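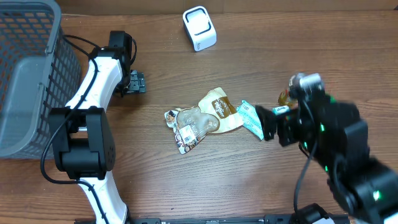

Both arms at the table during the Lomton open day.

Fadwa Erraji has been asked the same thing all morning, and she still lights up when she answers it. "Everybody wants to know if it can make them lunch," she says. "Not yet! But come and look at what it does with a packet."

She runs the grocery table at the Tamihana workshop, where 54 visitors had signed in by noon on Fri 20 February. Two arms share one wooden table with the kind of stuff you'd find in any kitchen cupboard, and a gray basket stands at the left.

Wrappers are her favorite subject. "A box is easy. A box stays a box," she says. "A bag of buns is a different shape every time you put it down, and it's shiny too, so the camera gets a bit lost. I love that problem." 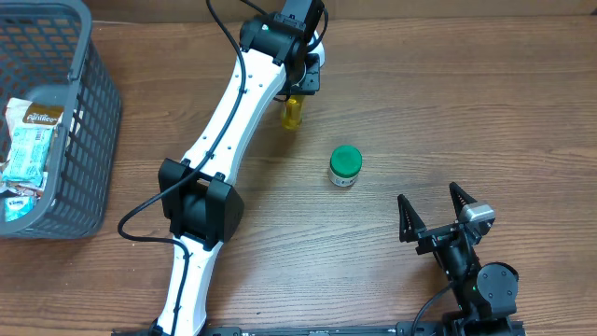
Tamihana Handling Team

Jars and bottles bring their own fun, according to Digby Fairweather, who joined the team in October. "They stand up nicely until you nudge them," he says. "I spent 12 days on lids. My family stopped asking."

Did anything surprise him about the visitors? "The kids! They go straight to the grippers and want to know how hard they squeeze. Great question, and it's the one we argue over most."

Erraji would like people to stay longer than they plan to. "Watch three or four tries," she says. "You start rooting for it."

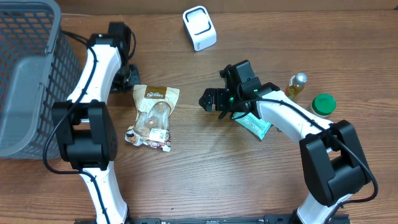
Coming to the next open day

Sign in at the front desk and ask for Lorraine Tomoana. Groups are kept small so everyone can get close to the table.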